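How I Put Together a Shape Block Board for the Kids' Table

My sister handed down a bag of plastic shape-sorter blocks last June, minus the sorter they came with. For months they lived in the bottom of the toy bin and came out one at a time, usually under my bare foot. I kept thinking I should toss them, and then my daughter discovered that she really likes lining them up and bossing them around (the yellow one is always the baby), so I decided they deserved a proper place to be played with. It's a board. That's the whole project! But I made a few mistakes along the way, so let me walk you through it.

What you'll need

A few wide planks in a light wood. Mine are different widths because I used leftovers.
Wood glue and two or three long clamps
Sandpaper, a medium and a fine
A clear finish that's safe for toys once it's cured (read the can)
A damp rag
Shape blocks, whatever you've got

Step 1: Lay out the planks

Put your planks side by side on a flat surface and shuffle them until you like the look. I ended up with the narrow one along the far side and the broadest one closest to where the kids sit, and I'm so glad I did. The broad plank had the prettiest wavy grain and I wanted it up front. If one has a gouge, flip it over and see if the other side is nicer.

Slide them tight together and look at the seams. Can you see daylight? Sand or plane that edge before you even open the glue. I skipped this the first time and got a gap just wide enough to swallow cracker crumbs.

Step 2: Glue and clamp

Run a thin line of glue down each edge, push the planks together and clamp them. Snug is plenty. I cranked mine so hard on the first try that the whole thing bowed up in the middle like a little bridge, and I had to take it apart in a hurry with glue all over my sleeves. Wipe off whatever squeezes out with the damp rag and leave it alone overnight.

Step 3: Sand, and then sand some more

Start with the medium paper and finish with the fine, always going with the grain. Spend extra time on the outside edges and corners where little hands grab. My neighbor Catrin Mostyn told me to run an old nylon stocking over the wood to find splinters, and wow, does that work! It caught on 9 spots I would have sworn were smooth.

Step 4: Finish it

Two thin coats, with a light sanding in between. I left mine clear so the wood would stay pale, and the bright plastic really pops against it. Let it cure as long as the can says. I know it feels dry. Wait anyway.

Step 5: Wash the blocks

Warm water, dish soap, an old toothbrush for the corners. Lay them on a towel and let them dry before they go on the wood.

Step 6: Set it up and play

I don't put the blocks out in any perfect order. A few in a loose row at the back and the rest scattered is a much better invitation than a tidy grid, at least at our house. Some things we've played so far:

Find the twins. Two blocks with the same shape and different colors, like a red cylinder and a green cylinder.
Who rolls? Tip each block on its side and guess first.
Count the sides. The octagonal block is the tricky one, and we lose our place every single time, so now we mark the starting side with a bit of tape.
Parade. Self-explanatory, and very loud.

If your board slides around, stick a piece of rubbery shelf liner underneath. And if you have a toddler who throws, start with just two blocks and work your way up. Ask me how I know.
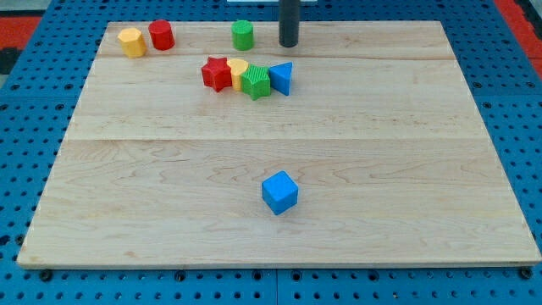

Blocks out on the board, with the yellow octagon, the red cylinder and the green cylinder along the back plank.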